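July | Rurkcombe Household Words Group
15 min read
15 comments

4. What people call things that have no name

4.1 The collection

Everyone has a drawer of things they can't name. The plastic clip off a bread bag, the bit of a tent pole that goes inside the other bit, the small grey flap at the bottom of a washing machine door. People in Rurkcombe talk about these things all day long without any trouble, and the words they use while doing it are the subject of this section.

The collection holds 2,950 slips. Each slip records one occasion on which a speaker needed a word for an object and didn't have one, together with whatever they said instead, who they were talking to and what they were trying to get done. The slips were filled in by hand at kitchen tables, in sheds and in the queue at the tip, and many of them are a joy to read. One says only "the Norman" and, under purpose, "to let the radiator out".

We left out brand names used as common nouns, which are well covered elsewhere, and we left out plain "thing" and "thingy" where the speaker added nothing. "Thingy with the ears" stays in. So does "the other thingy", which raises problems of its own (see 4.4).

4.2 Likeness names

By far the most common way round a missing word is to say what the object looks like. Speakers reach for letters of the alphabet, animals, parts of the body and, very often, garden tools. A bracket is "the L". A tap fitting is "the swan". A hose connector is "the knuckle" to one family and "the snail" to their neighbours, and both families were delighted to hear about the other's word.

Likeness names depend a good deal on where the speaker is standing. A plain assembly of red blocks such as the one in Figure 1 can be called a cross by someone at one side of a table and steps by someone at the other, and both are good names. What interested us was how fast a pair of speakers settle on one. In most of our paired slips the first name offered is the one that sticks, even when the second speaker has visibly winced at it.

Figure 1. Red blocks: a long bar with a taller and a shorter upright.
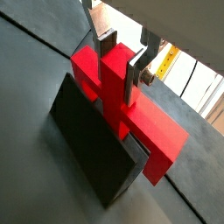 Ayana Kahsay, reading a draft of this section, wrote in the margin that sticking is the wrong word for it, and that in her own family the first name is only ever on loan: her aunt's "crab" lasted for years, until a child said "spider" one Saturday and it was spider by teatime. She thought we should ask who in a house is allowed to rename things, as well as who names them first.

It's a lovely point and we went back to the slips with it. Renaming is there, and once you start looking it is hard to stop. Children under school age do a great deal of it. Visitors hardly ever do. A lodger in one house used "the paddle" for a whole winter under the impression that it was the house word, while the family had taken it up out of politeness.

4.3 Job names

The second large group names the object by what it does, or by what the speaker wants done with it. "The stopper", "the lifter-outer", "the stop-it-rattling". These tend to be longer than likeness names and they wear down quickly. "The thing that holds the thing off the wall" was "the hold-off" by its second appearance and "the holdoff", written as one word on a shopping list, by its fourth.

Job names travel badly. A likeness name can be understood by a stranger who has the object in front of them, while a job name needs someone who knows the job. We tried this out with the Preltow slips, which were gathered one valley over, and the readers in Rurkcombe matched likeness names to objects with great confidence and then argued cheerfully over nearly every job name.

To compare the two groups fairly we coded 1,000 slips by hand before touching the rest, following the scheme in Lecomte, which allows a slip to belong to more than one group. Anyone tempted to do without that allowance should look at "comb". A piece with a row of prongs hanging from a bar, as in Figure 2, may be a comb because it looks like one, or a comb because somebody means to draw it through something. The slip rarely tells us which. Rake has the same trouble, and so does fork, and we suspect the double footing is the very reason these words turn up so often. They work twice over!

Figure 2. Red three-pronged piece above a yellow base block.
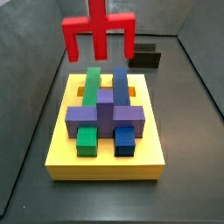
4.4 Names that point at other names

We come now to "the other one". A surprising number of slips lean wholly on a name given earlier: "the not-swan", "swan's mate", "big Clundimum" beside "little Clundimum". The last pair comes from a household in which Clundimum was printed on a biscuit tin, and the word moved from the tin to the lid, from the lid to anything round and flat, and then on to the plates that cover the drain - at which point it needed a big and a little.

Chains like this are the best evidence we have that household words form a system of their own, however small. The pointing name makes no sense without its partner. If the swan is thrown away, the not-swan often lives on, and speakers who joined the house later will use it quite happily with no idea that there was ever a swan.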